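Home News Events Support Us Contact

Midcombe Opens Its Winter Reading Season With 86 Stories by Local Writers
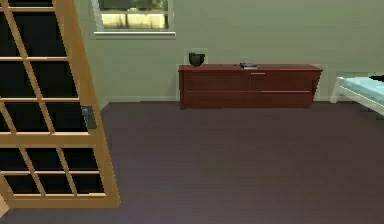

Who can send in a story for next year's season?
Anyone who lives, works or goes to school in Midcombe can send one in, at any age, as long as it can be read aloud in six minutes or less.

MIDCOMBE – The Midcombe Winter Reading Season is back this December, and it's the biggest one yet! Writers from all over town sent in 86 short stories, and every one of them will be read aloud before the season closes. The first evening is Thursday at 7 p.m. in the old Testa building on Mill Street, and the doors open half an hour earlier for anyone who wants soup and a good seat.

This year's theme is "The House Where I Grew Up," and people took it in all directions. There are kitchens and back stairs and attics, a farmhouse that was moved down the road on rollers, and one very funny piece told by a furnace. The youngest writer is in third grade. The oldest, Nives Santoro, wrote hers by hand and will read it herself on opening night.

"I thought I had one page in me," said Santoro. "Then I remembered the pantry, and the pantry took four pages. I had to cut my uncle completely, and he was the best part!"

Gianni Fiore and Nazareno Carbone will share the job of reading for writers who would prefer to sit and listen. Both have read at every season so far, and Fiore has been practicing a long ghost story set in Skostmont that needs five different voices (he has four of them down).

Music between stories comes from Josteo, the accordion and fiddle duo who played the summer street fair. They have worked up a set of old waltzes and will take requests after the last reading, while the chairs are being stacked.

"You hear about a porch two streets over from where you live, and you walk home past it," said Tullio Lombardi, who organizes the season. "I love that. I've lived here all my life and I'm still finding out who lived where."

Admission is free. The hall seats 50, so please come early, and bring a cushion if you like one. A printed booklet of all the stories will be on sale at the door for $3. The side entrance has a ramp, and large-print copies can be borrowed at the front table.

Press contact: Ermanno Ferri, Midcombe Winter Reading Season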